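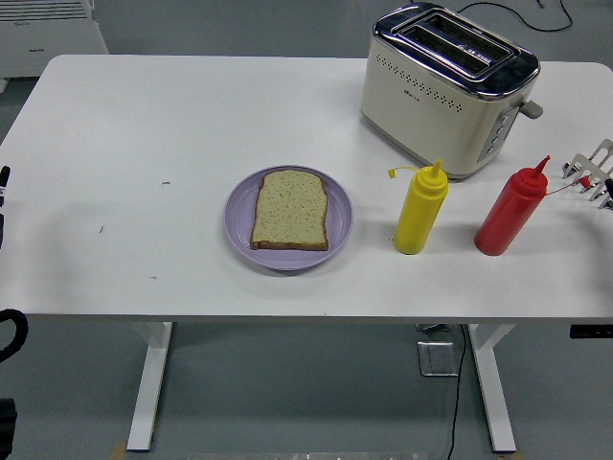
Catrin Nicholas wrote to us after the April edition that section 4 says how to stop the arm but does not say who is allowed to start it again, and that at Larkley two people had each believed it was the other one. We have corrected this. The answer is now in step 9, and the rest of the section was put in a new order at the same time.

4. Table work with food and small kitchen appliances

This section is valid for the Skyrme arm on the white table, with the standard gripper or the comb gripper. For work at the sink see section 5.

4.1 Before the arm gets power

1. Read the task sheet to the end. If the sheet is for the Giritz cell, check that the table layout is the same as yours. It is often turned by a half.

2. Wipe the table top and let it dry. Small scuffs may stay. Crumbs and drops of sauce must go.

3. Put the plate in the centre of the table and lay one slice of bread on it. The top side of the slice points away from the front of the table. Use fresh bread for each series, and throw it away after the series. Bread which was touched by the gripper is not for eating.

4. Place the squeeze bottles to the right of the plate, yellow next to the plate and red outside. They must stand upright. If the task is squeezing, open both caps and let them hang on their tethers. If the task is only lifting, close them.

5. Place the toaster at the back right, with the lever free. Nothing may hang into the slots.

6. Look under the table and behind it. Follow every cable with your eyes from one end to the other. No cable may cross the place where you will stand.

Note: An open cap on a tether moves when the bottle is lifted and can catch between the fingers of the comb gripper. Turn the cap to the side where the gripper does not come from. In a narrow layout this is not always possible, and then you write it in the log.

Caution: The toaster is connected to the mains only if the task sheet says "heat". In all other cases the plug is out of the socket and lies where the operator can see it. A toaster which is switched off at the wall counts as connected.

4.2 Starting

7. Agree who is the operator and who is the observer. For all tasks with heat there must be 2 persons in the room. For cold tasks one person is enough, if the stop button is within reach of the hand.

8. The observer stands behind the floor line, 116 cm from the table edge. The operator may stand nearer until the arm gets power, and after this also goes behind the line.

9. The operator says "power" loudly, waits for the answer, and switches on. After every stop, also a very short one, only the person who pressed the stop may give the release. If this person has left the room, the arm stays off and the series is finished.

10. Let the arm make one slow movement over the table without touching anything. Watch the fingers, and watch the cable at the wrist.

4.3 During the work

11. Do not reach over the table to make an object straight, even when the arm is standing still. Press stop first. We know that this costs time with the bottles, because they fall often.

12. If a bottle has fallen, stop, wipe, and place it again as in step 4. Do not continue with sauce on the table top.

Caution: Never take bread out of a toaster with the comb gripper while the toaster is connected. The fingers are metal and fit between the heating wires. This rule has no exception, also not for a demonstration to visitors.

Note: The Wustau team uses wooden tongs held in the gripper for hot bread. It works well on their table. We have not yet tested it on ours, so it is not permitted here until section 6 is changed.

4.4 After the work

13. Bring the arm to the park position and switch off the power. Then pull out the plug of the toaster, if it was connected, and wait roughly 13 minutes before you carry it.

14. Close the caps, wash the plate, and empty the crumb tray.

15. Write in the log: the task, the names, the number of stops, and who gave each release. If there were no stops, write "none". An empty field will be sent back to you.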